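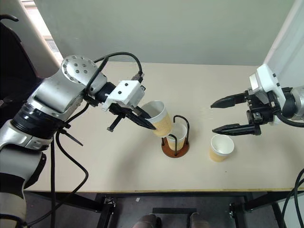
Pre-purchase and safety checklist, two-arm table cell
Site: Rakosport, small goods packing room
Filled in by: Traian Grecu
Comments read and added to by: Cornel Mocanu
Round: April, second walk-through

Marks used: OK = fine as it stands. FIX = sort out before we order anything. BUY = goes on the budget sheet. ASK = waiting on somebody.

We are deciding whether to order a second cell like the one we have been running on paper cups, and what has to be in the budget with it. I'll say up front that I'm very much in favor — I have wanted a second table since the first week! — so Cornel has agreed to be the grumpy one. Prices are in the currency of the quote, without tax.

SECTION 1. TABLE AND FLOOR

1.1 Table frame bolted, fasteners can be reached with a normal wrench. OK
1.2 Table does not rock with both arms reaching to the middle. OK
Comment: Leaned on all four corners while Cornel watched the level. Very solid. The black metal frame with crossbars is the style to ask for again.
1.3 Top surface smooth and easy to wipe. OK
Comment: A few faint scuffs. They don't bother me, but I would like a spare top for the second cell. Rellden quotes 109 for one. BUY
1.4 Front edge band tight along its full length. OK
1.5 Floor clear under and in front of the table. FIX
Comment: See 3.2, same problem really.

SECTION 2. ARMS AND GRIPPERS

2.1 Joint bolts checked against the paint marks, left and right. OK
2.2 Screws on the gripper housings snug. OK
Comment: The white housings come off quicker than I expected. I had the left one off and back on before Cornel finished his coffee.
2.3 Finger tips free of chips and sharp burrs. ASK
Comment: The tips are tapered, so treat them as a poke hazard when the gripper is open. Trusari sells softer covers. I have asked whether they fit over our fingers and whether they change the grip on a cup.
2.4 Spare finger set on the shelf. BUY
Comment: 264 for a set that does both arms. Please let's not skip this one. We waited on fingers in the winter and it was a dull stretch for everybody.
2.5 Grip force set for paper cups and written on the card. OK
Comment (C.M.): Card was out of date when I looked. Traian rewrote it while I stood there, so I accept the OK.

SECTION 3. CABLES

3.1 Cables have enough slack for full reach. OK
Comment: The loop over the left arm joint has room to spare at every pose I tried.
3.2 No cable hangs where a foot, knee or chair can catch it. FIX
Comment: Cables droop past the front edge on both sides. I want a covered tray along the table frame, on this cell and the next. Căpraru can make a pair for 412. BUY
3.3 Cable ties trimmed. FIX
Comment: Long tails on the left arm, one of them hanging under the gripper housing right over where the cups go. Five minutes with flush cutters. I'd rather do it after the tray goes in, when half the ties will be changed anyway.
Comment (C.M.): No. Trim them now and trim the new ones later.
Comment: Fair.

SECTION 4. CUPS, HOLDER AND THE POURING JOB

4.1 Cup holder stands flat and does not slide. OK
Comment: The wire holder on the round wooden base has been lovely to work with. The tall loop makes it easy to move by hand between runs.
4.2 Arm clears the holder wires at the lowest tipping pose. OK
Comment: Ran this at slow speed with my hand on the stop button. Repeat it whenever the holder is swapped.
4.3 Cups checked for crushed rims before each run. OK
4.4 Only dry fill in use. OK
Comment (C.M.): Liquids are not approved for either cell. If we want them, drip guards need their own line and their own quote.
4.5 Second holder for the new cell. BUY
Comment: Small money, taking it from the room's supplies.

SECTION 5. PEOPLE AND ROOM

5.1 Stop button within reach from the front and from the window side. FIX
Comment: Front is good. From the window you have to lean across, and I don't like that at all. Second button with bracket, Rellden, 706 fitted. BUY
5.2 Chairs pushed back outside the arm reach before power on. FIX
Comment: Floor tape, please, in a color people notice.
5.3 Daylight from the window does not upset the cameras. ASK
Comment: Mornings are fine. I still have to try late afternoon, say 4 p.m., with the blind up.
5.4 Everyone who runs the cell has done the short training. OK

SECTION 6. BEFORE THE ORDER GOES OUT

Ties trimmed: Traian
Tape down and chairs moved: Traian
Answer from Trusari on finger covers: Traian
Delivery time in writing for the arms: Cornel
Check that the door is wide enough for a table shipped in one piece: Cornel

Comment (C.M.): The stop button and the cable tray come before any second cell. With those two in the budget I will sign.
Comment: Agreed, and I've moved them to the top of the sheet. I have also measured where the second table would go — it fits, with room to walk behind it!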